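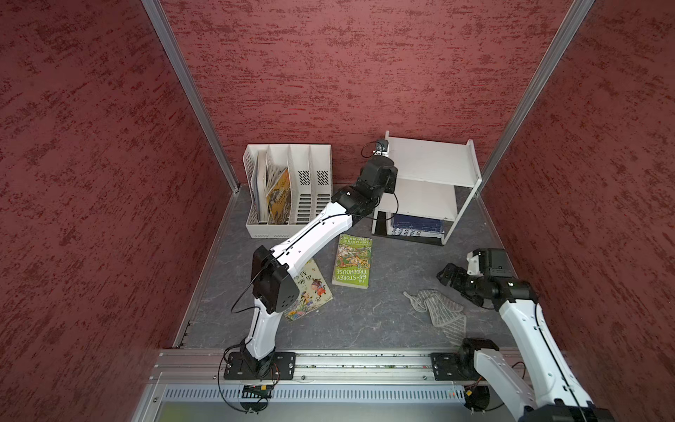
Luraline Folding Movie Screen, Wide Format

Otitmont item LUR-W. Made to order in Drarnton. Front surface kit $1273. Front and rear surface kit $2334.

The Luraline is a folding frame screen for showing movies in rooms that don't have a screen of their own. Most of them go to film clubs, libraries, school auditoriums and small festivals. It sets up on two legs, the surface snaps onto the frame, and the whole thing goes back into one case at the end of the night.

The viewing area is 2790 mm wide (just under 110 inches on the tape) in 16:9. That suits a room with up to ten rows of seats. If you seat people farther back than that, look at the larger Siddiqui frame, which takes a different surface and ships in two cases.

What you get

Both kits come with the folding frame, two legs, four stabilizer feet, a wheeled hard case, a bag of spare snaps and a printed setup card. The front surface kit has one matte white surface. The front and rear kit has the matte white surface plus a gray rear surface, rolled separately in a cloth sleeve. The rear surface also works from the front in a pinch, but it is noticeably dimmer and we don't recommend it for a full feature.

Projector, speakers and cables are not included. We don't sell them.

Frame

The frame is square aluminum tube with locking hinges at the folding points. Each hinge has a slide lock. Push it until it clicks, then tug the tube to check. A hinge that isn't locked will usually hold while the frame is flat on the floor and then fold when you lift it, so check all of them before the surface goes on.

The legs bolt on with hand knobs. There are five height positions. At the top position the bottom of the picture is high enough for people in the second and third rows to see subtitles over the heads in front of them, provided the chairs are standard folding chairs. At the lowest position it works for children sitting on the floor.

The case with the front surface kit inside weighs 29 kg. One person can roll it. Two people should lift it, especially into a car.

Surface

The white surface is a matte vinyl with a black border and a black backing. The backing stops light from coming through if there is a window or an exit sign behind the screen. Gain is 1.0, so the picture looks the same from the side seats as from the middle.

The rear surface has no backing. You put the projector behind it, turn on the rear projection setting in the projector menu, and the audience sits on the other side. You need depth for this. With an ordinary lens, allow as much space behind the screen as the screen is wide, and often more. With a short throw lens you can get by with less. Measure your stage first.

Films in wider formats will show black bars above and below on a 16:9 surface. If your program is mostly CinemaScope titles, ask about the masking strips. They are black cloth, they snap to the same studs, and they cover the bars so the picture looks properly framed. Older films in 4:3 will have bars at the sides. We have side strips for those too, though fewer people order them.

Setup

1. Clear a space on the floor a little bigger than the screen. Sweep it if it needs sweeping. Grit marks the vinyl.
2. Take the frame out and unfold it flat. Lock the hinges.
3. Lay the surface on top, viewing side down.
4. Snap the four corners first, then the middle of each side, then the rest. The surface will look too small. It stretches.
5. Bolt on the legs while the frame is still down.
6. With one person at each side, stand it up and fit the stabilizer feet.
7. Level it by eye from the back of the room.

Two people who have done it before take fifteen minutes. The first time takes longer. In a cold room the vinyl is stiff and the last few snaps are hard work. Leave the surface unrolled for half an hour with the heat on and try again.

Outdoor use

The Luraline can go outside on a still evening. It is not a wind-rated screen. The stabilizer feet have eyelets for rope or sandbags, and you should use them on grass no matter how calm it looks. If the surface starts to belly, take it down. Damage from wind is not covered by the warranty.

Don't leave it out overnight. Dew won't hurt the vinyl but the snaps will spot, and a surface rolled up damp will smell by the next show.

Care

Wipe the surface with a soft cloth and plain water. For fingerprints, add a drop of dish soap and wipe again with clean water. No window cleaner, no alcohol, no paper towels. Fold the surface loosely with the white side in. Creases relax after an hour or so on the frame.

A little dry lubricant on the hinges once a year is enough. Oil gets on the surface and doesn't come out.

Spare parts

Snaps, knobs, feet, hinges and single tubes are kept in stock and can be ordered one at a time. Replacement surfaces are cut when you order. Please give us the serial number from the label inside the case lid, as the stud spacing on older frames is different and a new surface won't fit them without the adapter strip.

Ordering and delivery

Orders are built in the order they come in. The usual wait is three weeks, longer in May when the outdoor season starts and everyone wants one. Shipping is charged at cost and added to the invoice. Schools and libraries can order on a purchase order. Everyone else pays in full before we ship.

You can pick up from the Drarnton workshop if you'd like to save the freight. Bring something with a flat load space. The case does not fit across the back seat of a sedan.

The frame is covered for five years and the surfaces for two. Returns are accepted within 30 days if the surface has not been snapped on. Once it has been stretched we can't sell it as new, but call anyway and we'll see what we can do.

Questions before you order

Lorena Retamal handles sales and can tell you whether the wide format fits your room. Send her the room width, the ceiling height and the distance from the screen to the last row. Jihad Moussa looks after repairs and spare parts.

We do not rent screens. We do keep one Luraline set up at the workshop, and you are welcome to come and see it with your own projector and a film you know well. Call first so we can get the blinds down.

Prices on this page were last checked on July 12, 2024. They do not include sales tax.

Related items

Siddiqui Frame Screen, Large Format
Luraline Masking Strips, CinemaScope
Luraline Masking Strips, 4:3 Sides
Gray Rear Surface, Replacement
Adapter Strip for Older Frames
Sandbag Set with Rope
Wheeled Case, Empty

Contact Otitmont | Shipping and returns | Copyright Otitmont, Drarnton. All rights reserved. | Back to top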